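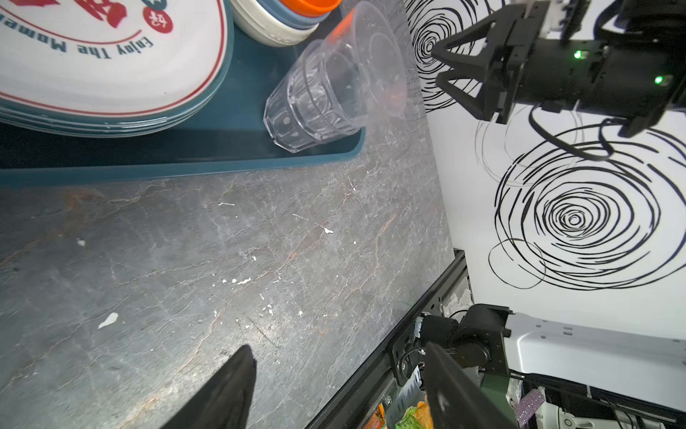

Figure 8.1. Wrist view of the tray, with the second arm's gripper at upper right.

Chapter 8
Teaching by Demonstration 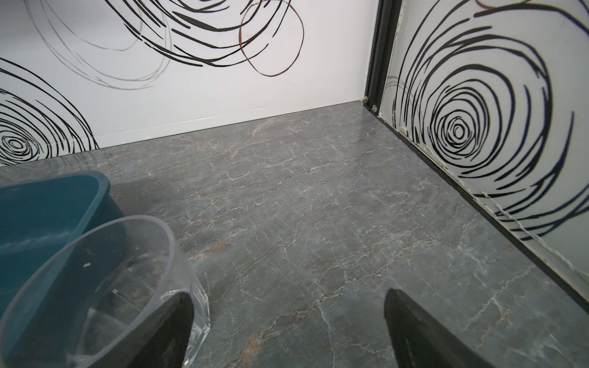 PREKSIDE, January

A demonstration is a recorded sequence of joint positions, gripper commands and camera images. The operator produces it by moving the arm by hand or by driving it remotely. Hand guiding gives direct contact feedback but may put the operator's hands in view of the cameras. Remote control keeps them clear, at some cost in feel.

Clear cups are a hard case for either method, as the background shows through the wall.
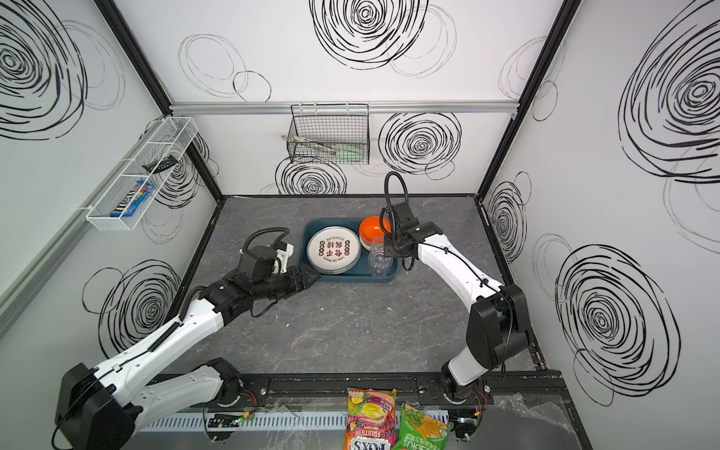 With two arms, both gripper commands must share one clock. Section 8.2 treats time alignment; Section 8.3 covers the rejection of faulty recordings.

Reader comments

Qureshi: Does 8.2 assume equal camera rates?

Lies Michiels: No. See the resampling step.

Cludar: Exercise 13 cites the wrong section.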